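The Long Goodbye to the Junk Drawer

My grandmother kept a drawer in her kitchen that would open only if you lifted it slightly and pulled to the left. Inside were rubber bands, birthday candles burned halfway down, a key to a car my grandfather sold before I was born, and a great many twist ties. I thought about that drawer a lot last October, when my sister and I were cleaning out our parents' house in Khaemba and found that our mother had, without ever meaning to, built one just like it. And then another in the hallway, and a third in the room she called the office, where as far as I know no office work was ever done.

I had gone there expecting to be ruthless. I had boxes, I had labels, I had a thermos of coffee and a sister who is much better at throwing things out than I am. By noon I was sitting on the floor reading the instructions to a waffle iron.

It was that afternoon that set me off on this story, which my editor thought would take me a couple of weeks and which has taken the better part of a winter. I wanted to know why we keep the small stuff. The big things are easy to explain (you keep the piano because it's a piano), but the little things that live in drawers seem to follow rules of their own, and I hoped that somebody out there had worked out what those rules were.

The man with 835 drawers

Brian Mabula has been buying old desks for most of his adult life, and he sells them again out of a long, low building at the edge of Broltora, where the grain road meets the highway. The first thing he does with any desk is pull out every drawer and look at what's left inside. The second thing he does is write it down.

"People empty the drawers before they sell," he told me, setting a kettle on a hot plate that I would not have trusted in my own house. "They just don't empty them all the way."

He started his notebook as a kind of joke with himself, and when I visited he had written up 835 drawers. He let me sit with it for most of a morning. The entries are short, in pencil, and I found them much more moving than I had any right to. Three buttons, blue. Ticket, dog show. Tooth, child's, in envelope. One desk that came from a schoolhouse had held a note that read only "ask him again," and Brian has kept that one pinned over his workbench ever since.

He would like to reach 1,000 before he stops, though his wife has pointed out that he said the same thing about 500. I asked him what turned up most often and he didn't have to look it up. Paper clips first, then pennies, then keys. He has a coffee can full of keys and has never found a lock for any of them, and he tries one every now and then in a newly arrived desk, in case.

What I liked best about Brian was that he never made fun of any of it. He talked about these strangers and their buttons the way you might talk about neighbors. When he finds something that looks as if it mattered, he calls the seller, and more often than not the seller says to go ahead and toss it. He usually doesn't.

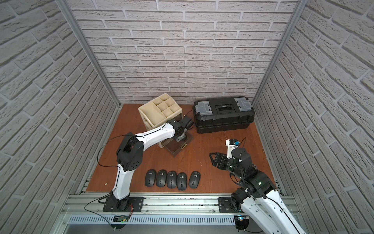
A short and unreliable history of tidiness

It's tempting to think that the clutter in our drawers is a modern problem, brought on by cheap goods and overnight shipping, and there's surely something in that. But the writing desks in Brian's building tell a different story. The older ones are full of tiny compartments, pigeonholes and slots and trays within trays, and you don't build a desk like that unless you have customers with a lot of little things and nowhere to put them.

The fashion went the other way for a long while after. Desks got flatter and plainer, and the compartments moved out into boxes you bought separately. In Clultico, where I grew up, there was a stationery store on the main street with a whole wall of them, and every August my mother would let me pick one out for the new school year. I remember the feeling of those first few days very clearly. Pencils here, erasers there, a special square just for the sharpener. By the end of September everything was in the sharpener's square, the sharpener was at the bottom of my backpack, and I was already looking forward to the next August.

I suspect a lot of us are still chasing that first week of school. A friend of mine in Clultent owns more organizers than she has things to organize, and she told me, laughing at herself the whole time, that buying one gives her the feeling of having cleaned up without the bother of cleaning up. She keeps the extras in a closet. They're stacked very neatly!

There is a kindlier way to look at it, too. A set of little compartments is a promise you make to your future self, that on some morning when you are late and looking for stamps, the stamps will be in the place where stamps go. Small drawers are especially good at this. You open one, there is room for only so much, and you have to decide.
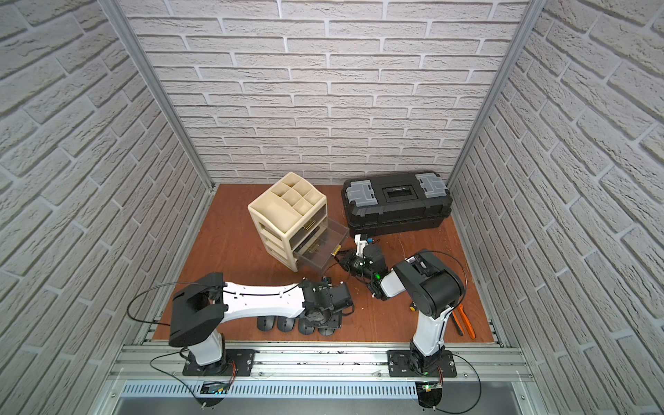
What we did with my mother's drawers

We got through the kitchen on the first day and the hallway on the second, and then we lost our nerve at the office. My sister held up a bundle of 100 canceled checks, all for the same piano teacher, and neither of us could say a word for a minute. Neither of us can play the piano anymore. We kept 2 of the checks, one each, and let the rest go.

The twist ties went as well, and the waffle iron instructions, though I read them to the end first. I brought home one drawer's worth of things in a shoebox and told myself I'd sort it after the holidays. There was a key in there that neither of us recognized. I mailed it to Brian, with a note saying where it came from, and he wrote back on a postcard that he had tried it in a rolltop that came in that morning and it hadn't fit, but that it was in the can with the others and he would keep on trying.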